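The marble counter, two years in

I wrote about the kitchen when we first moved in, and at the time I said I would come back and report on the counter. It has now been two years. A few people have asked, so I am writing it down in one place.

The stone is a dark reddish-brown marble with white and gray veins. We did not choose it. It came with the apartment in Fludmont, and the previous owner left a folder in the drawer with the oven manual, a paint card and a receipt from a stone yard called Chiriac. The receipt gives the slab number and the thickness and says nothing about the name of the stone. I called the yard once. They had the sale in their records but the person who sold it was gone, and the name column was blank.

I would not have picked marble. I cook most nights and I use a lot of lemon and vinegar, and those are the two things everyone warns you about. My first plan was to cover the whole run with cutting boards and leave it that way. That lasted a month. The boards slid, water got under them, and I was spending more time drying boards than I would have spent wiping stone.

What I do now is simple. Anything acidic gets cut on a board with a damp towel under it. Spills get wiped when I see them. At night I wash the counter with warm water and a few drops of dish soap, go over it again with plain water, and dry it with a cotton towel. The whole thing takes a few minutes. The drying is the step I used to skip, and skipping it left a gray film that I thought for a long time was damage to the polish. It was soap.

Before that I bought a stone spray made by Ernus. It smelled like oranges and it worked fine, but it did nothing that soap and water did not do, and the bottle ran out quickly. I have not bought another one.

The sponges took more working out than the soap did. I use the ordinary kind, yellow foam with a green scouring pad on the back, because they come in a big pack and they fit my hand. The foam side is for the counter. The green side is for pans and the sink and should not touch polished stone at all. I knew this and still got it wrong, usually late, with the light over the stove on and the rest of the kitchen dark. You pick up the sponge, you feel something stuck to the counter, and you turn the sponge over without thinking.

There is now a set place for cleaning things on the counter, and it is the yellow tray. I got the tray at a restaurant supply place that was closing. It is bright enough that I notice it, and when I am done I can pick the whole thing up and move it. Sponges I am using get stood on edge against it so that air gets to both sides. A sponge lying flat on the stone stays wet underneath until morning, and I don't like lifting it and finding a damp rectangle.
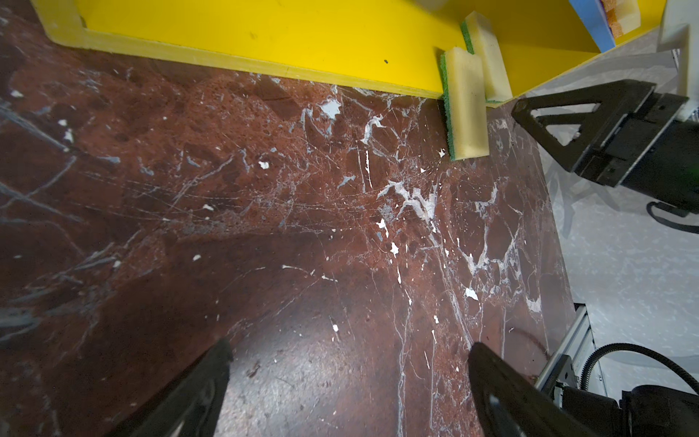 Raluca Ursu wrote in after the first kitchen post to say that she gave up on two-sided sponges altogether, and that her counter stopped getting new scratches once she did. She uses a plain cellulose sponge for the stone and keeps a separate brush for pans under the sink. Her point was that as long as the green side is in your hand, sooner or later it will end up on the counter. I think she is right. I tried it her way for part of a winter. The brush was good. The cellulose sponges dried out as hard as crackers between uses and I went back to the old ones, but if you have a new counter and no habits yet, I would start with her method.

Ours does have scratches. They are faint, and most of the day they can't be seen. Around five in the afternoon, when the sun gets under the cabinets, you can see them along with some scuffs and a duller area. I can account for some of that. One mark is from a ceramic bowl with a rough foot that I used to turn as I mixed in it. I had that bowl for years on a laminate counter and never noticed the bottom. I have since rubbed the foot down with wet sandpaper, and I'd suggest running a finger under every bowl and mug you own before you put it on marble. Four of mine were bad enough to fix or move to another shelf.

The duller kind of mark is etching, and it is a different problem. A scratch you can feel with a fingernail if it is deep enough. An etch you can't, because nothing has been cut. The acid has taken the polish off. Scrubbing an etch makes it worse, because now you have an etch with scratches in it. I did that to a ring left by a glass of lemonade.

In August I had a man come from Gullatero to look at it. I wanted to know what it would cost to bring back the polish on the whole counter. He quoted more than 100 dollars just to treat the worst of it and a good deal more to do the full length, and then he told me to wait. His reasoning was that I was still using the counter the same way and would have the same marks in a year. He sold me a small jar of polishing powder, showed me how to work it with a wet cloth, and left. I used the powder on the lemonade ring. It took 60 strokes or so before I saw any change, and I stopped when my arm got tired. The ring is fainter than it was. You can still find it if you know where it is.

Sealing is the other question I get. We seal it once a year. Sealer slows down stains like oil and coffee. It does nothing for etching, and I wish the label said so in larger type. To check whether it's time, I put a spoonful of water on the stone near the sink and come back later. If the stone under it has gone darker, I seal it that weekend. The dark color hides a lot, so I check with a flashlight.

A few smaller things, in no order.

The veins hide crumbs. White flecks and bread crumbs look the same from standing height, so I wipe the counter by feel and not by sight.

Cans leave rust rings if they are wet. Dry the bottom of a can before you set it down, or put it on a plate.

Wring the sponge out until it stops dripping before it goes back on edge. I also throw them out sooner than I used to. When the foam starts to tear at the corners it goes down a step and gets used on the stove grates, then it goes in the trash.

The tray needs washing too. It collects specks of whatever was on the sponges, and for a while I was cleaning the counter every night and never cleaning the thing sitting on it. It gets done with the dishes now.

I still wouldn't choose marble if I were starting from nothing. I have stopped worrying about it, though, and I like how cold it is for pastry. The next thing to deal with is the caulk along the backsplash, which has pulled away for 7 inches or so behind the faucet. I have the new tube and haven't opened it.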